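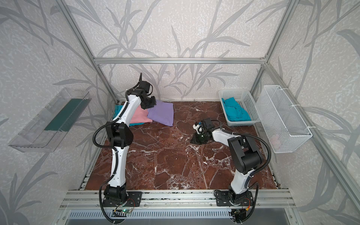 The seam is where most wallpaper jobs fail, and the failure usually begins before any paste is mixed. Paper expands when it takes on moisture and shrinks as it dries. A strip hung before it has finished expanding keeps growing on the wall, and the surplus shows up as bubbles or as an overlapped edge. A strip hung too late has begun to dry at the margins and pulls away from its neighbor.

The interval between pasting and hanging is called the soak, or booking time. Rocío Ibarra, a paperhanger who trained at the Drernham workshop and now inspects failed jobs for insurers, keeps a log of every wall she is sent to look at. The log held 399 entries on 19/10/2022. Uneven soak is the most common cause she has written down, ahead of damp plaster and old size left in place.

Large leaf and stem patterns make the problem easier to see. A stripe that drifts by a sixteenth of an inch can pass unnoticed. A stalk that crosses a seam at a shallow angle shows a step several times longer than the drift itself, and the eye follows it up the wall. Ibarra cuts such papers in sequence from a single roll where she can and books each strip for the same number of minutes, timed with a kitchen timer.

Backing matters as much as timing. Nonwoven papers, which blend cellulose with synthetic fiber, hardly move when wet and can be hung on a pasted wall with no soak. They took over much of the trade after 2000. Traditional pulp papers remain in use for block printing, where the ink needs an absorbent ground.

Nilton Cusi prints both kinds at Flurkonstead. His pulp stock is stored for 16 days in the print room before it is touched, and the humidity there is logged 365 days a year. He prints a trial length, wets it, hangs it on a board and measures the width again once it has dried. If the change is outside his limit, the batch goes to lining paper.

Corners need separate treatment. Few are plumb, and a full strip folded into one will crease or lift. The usual method is to cut the strip so that a narrow margin turns the corner, then hang the remainder to a fresh plumb line on the next wall, overlapping the margin. Some pattern is lost in the overlap. Ibarra puts that loss in the corner farthest from the door.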